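Forum > Motion Planning > Collision Checking and Scene Models

Thread: Planner rejects half the grasps above mesh baskets

brellska_dev wrote:

Running the Nirkance planner against our tabletop sim, ceiling-mounted arm, perforated table. Single-shot queries over open table are fine. Any goal pose with the fingers below a basket rim comes back as START_OR_GOAL_IN_COLLISION, even when the viewer shows clear space between the fingers and the wall. Last batch was 338 queries, 175 rejected. Renders from the sim, overview and close cameras: 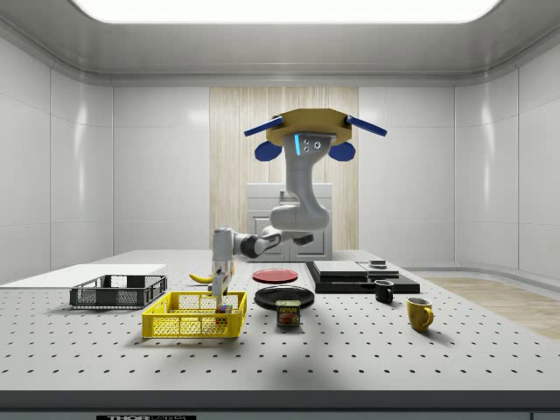
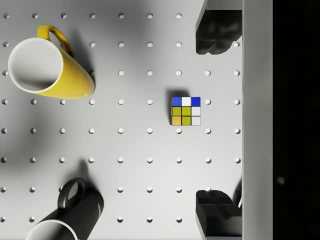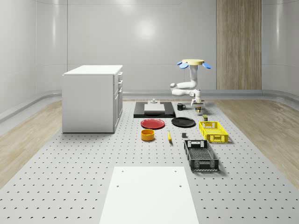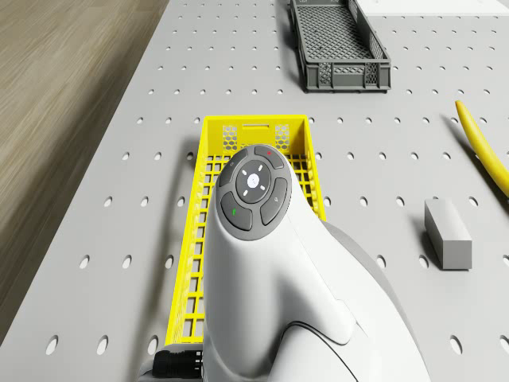 Vega Quintana replied that the planner was probably never seeing a basket at all, only its convex hull. If the importer wraps an open container in one hull, the inside is solid as far as the collision checker is concerned, and every pose below the rim fails. She asked for the collision geometry, not the visual mesh.

brellska_dev wrote:

Checked. Both baskets import as one hull each. The mugs too, but I only grasp those from outside so it never showed up. Is there a flag to keep the raw mesh?

erasto_n wrote:

There is, use_visual_as_collision. Don't use it on lattice walls. Every little opening becomes a set of triangles and your check time goes through the roof. We tried it on a similar crate and it came to 3448 triangles for one wall. Build it by hand: five boxes, four walls and a floor. Takes ten minutes per container.

mudaliar_fork wrote:

Disagree with Erasto. Hand-built boxes go stale as soon as somebody rescales an asset. Run convex decomposition with a cap on the number of parts and let it do the job at import. The Vukance exporter has had this since March.

erasto_n wrote:

Decomposition on thin perforated walls gives you slivers that bulge into the interior. I've looked at the output. You get back some of the volume and lose the corners, and the corners are where blocks end up. If assets get rescaled, put the box dimensions in the asset file as fractions of the bounding box. Then they scale with it.

mudaliar_fork wrote:

Fill the holes first, then decompose. The bulging goes away on anything with flat sides. I'll grant that it's an extra step.

Vega Quintana wrote:

Either will work for this case. Separate issue: what's your padding set to? If it's the default, the fingers get inflated on both sides and you can still fail near a wall with perfect geometry. Set link padding to zero on the fingers only and leave it on the forearm. The elbow swings a long way out with a ceiling mount and you want the margin there.

brellska_dev wrote:

Padding was default, yes. Did the five-box version for both baskets and zeroed the finger links. Same 338 queries, same seed: rejections went from 175 to 21. Planning time is unchanged within noise. The ones left are all goals close to a corner, and I think those are real collisions from the palm, so the grasp sampler should be filtering them before they get to the planner.

erasto_n wrote:

Good. Check the palm against the rim as well -- the sampler usually only tests the fingertips.

mudaliar_fork wrote:

Can you post the 21 as a file? I'd like to run them through the fill-and-decompose version before I concede anything.

brellska_dev wrote:

Will upload Sunday. They're in the old query format, so you'll need the converter.

4 shares | 11 comments | 232 views

Contact | Forum rules | Copyright the forum and its posters | Back to top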